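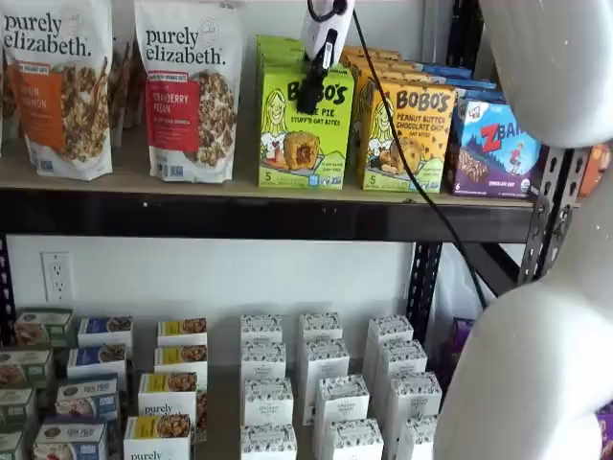 News > Technology > Robotics

Shelf-picking robot learns from its own near misses, Brornville team says

By Gunnlaugur Þrastardóttir
August
14 comments | 62 shares

A robot arm that restocks and picks from grocery shelves does better when it is trained on the grabs it nearly got wrong, according to researchers in Brornville who put out their first results this month.

The method is called Brokier. Most training for this kind of job uses clean examples - a person guides the arm to the packet, it closes, job done. Brokier keeps the messy ones too. Slips, nudges, a box pushed back into the row behind it. Each one gets marked with the moment it started to go wrong, and the arm is then trained to correct itself from there.

The group, based at the Kjærgaard lab, ran it on shelves of ordinary snack foods. Granola in pouches, oat bites and kids' bars in boxes. Same sort of stuff you'd find in any cereal aisle.

Pouches are the hard part. A box has flat sides and stays put. A pouch sags, leans on its neighbour and creases differently every time it's handled, so a grip that worked once may not work agian.

In tests the arm was given 100 picks it had not seen in training, with the products moved about between tries. Trained the usual way it managed 49. With Brokier it got 62. Both versions had the same number of training examples, 914, so the gain isn't down to feeding it more.

Nearly all the improvement came on pouches and on boxes standing close behind one another. Single boxes with space round them were hardly any different.

Still a long way off shop use. Sixty-two out of a hundred would not last a morning in a real store, and the team's write-up says as much. It is slow as well - the arm stops to check its grip before every lift, and no speed figures were given.

There's a catch in the labelling too. Somebody has to watch each failed grab and mark the point where it went off, and two people don't always pick the same moment. The lab says it had the awkward ones marked twice and threw out those where the markers disagreed badly.

Kimov, a warehouse equipment firm which paid for part of the work, has first refusal on using the method. It would not say wether it has plans for it.

Next up are glass jars and anything with a loose lid. The training examples will be released once the write-up has been reviewed, the lab said, but it gave no date.

14 comments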